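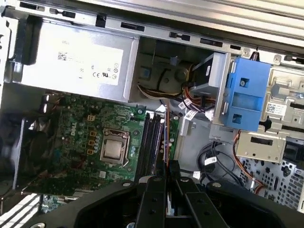

Does a memory module have to click on both ends before you can call it seated?

Both ends, every time. One click and a hopeful expression will get you a machine that beeps at you.

I wrote that on the whiteboard in May, the week we started, and it is still up there because I have not found anything wiser to replace it with. Leonie Henare has added "and so does Grumley" underneath. Grumley is the arm. It was named after the noise it used to make on joint 3, before we found the grease, and the name outlived the noise.

Tonight was a memory night. The Dell is the practice patient: cooler off, processor out in the open looking smug, nothing in there I'd cry over. The plan for the evening was one module, one slot, repeated until somebody got bored. I got bored at 7:40. Grumley did not.

The trouble is the angle. A person putting RAM in a board wiggles it without knowing they're wiggling it. I spent an hour doing it by hand with my eyes shut, trying to notice what my thumbs were up to, and came away with a sore thumb and the word "sort of" written in the notebook. Leonie asked what units that was in.

So we have gone to a spiral. Come down slowly, feel for resistance, trace a tiny circle, come down again. It works beautifully in the simulator, where memory slots are apparently made of butter. On the bench it does one of three things: goes in, sits on the ridge and pushes, or decides it has gone in and lets go with great confidence. I have come to respect the second one. At least it knows it's stuck. 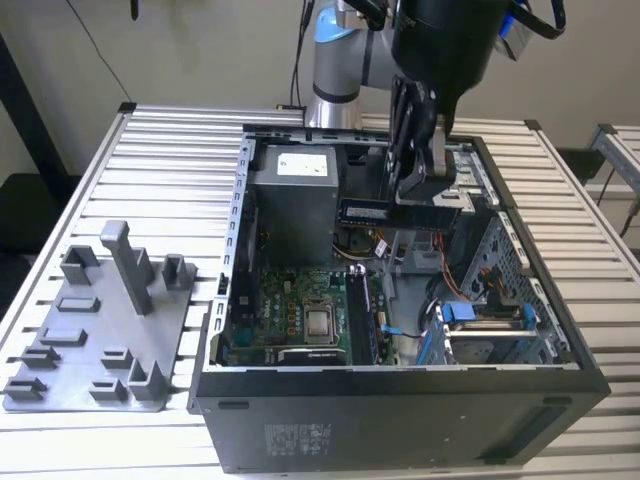
3 min read

Leonie's fixture plate is on its seventh version, and I will admit in writing that I was rude about version six. She printed it at the Edport shed overnight and drove it over on the passenger seat with the belt on. My one contribution was to sand a burr off a corner, and I expect to be thanked in the credits.

Tallied up before we quit: 82 tries, 31 fully seated. Leonie says that's a terrible number. I say it was zero when we began, and a terrible number is a place to stand. We agreed to disagree and ate the last of the Lillell crackers, which taste like the box.

What I think is going on, for when I read this back and have forgotten: the grip is too low on the module. When the edge meets the slot, the whole thing tips a hair in the fingers, and after that every measurement is a polite lie. Berrada (the force code, named after the street I was living on when I wrote it) sees the push coming back and assumes the slot is pushing. Half the time it's the module rocking. Moving the grip up a few millimeters is a five-minute change, so I have set aside the whole of tomorrow evening.

Also need to: tape down the cable that keeps finding its way under my elbow, order finger pads in the softer rubber, and return Leonie's calipers before she notices they're in my coat. She has noticed. She is waiting to see how long I take.

Shut everything down a bit before eleven. Parked the arm, hit the stop button out of superstition, went back in twice to check that I'd hit it. Thumb still sore.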